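Keep the Bath Things in a Box

Bathroom storage is sold to us as trays, racks and drawer units. Last May I priced a set at Trureck and put it back. Sixteen compartments is too many for a household that owns a few poufs and some sponges. A plain cardboard box does the job, and I think more people should use one.

The main argument for a box is that it's open. Soft things don't stack and they don't stay in slots. A mesh pouf takes the shape of whatever it's pushed into, and its cord catches on everything next to it. Put a liner on the bottom, lay things down in one layer, and you can see what you own. 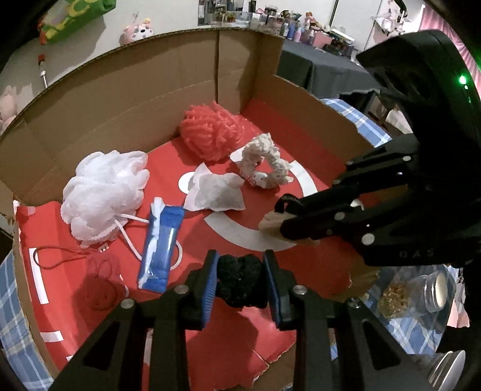 A reader in Skitthorpe disagrees, and wrote that cardboard has no business near a bath at all, that hers went soft in 3 weeks, and that she'd sooner pay for plastic once than hunt for boxes every month.

She's right about the damp. I keep mine in the hall closet, and things go in dry - a pouf that's been used hangs on the tap until morning. The same goes for crocheted pieces, which hold water longer than mesh does.

I'd also leave jars out. Bath salts are heavy and belong on a shelf or table. Small packets can go in with the poufs if they're sealed. My current box is 12 inches deep, and I wouldn't go deeper, as the bottom layer gets forgotten.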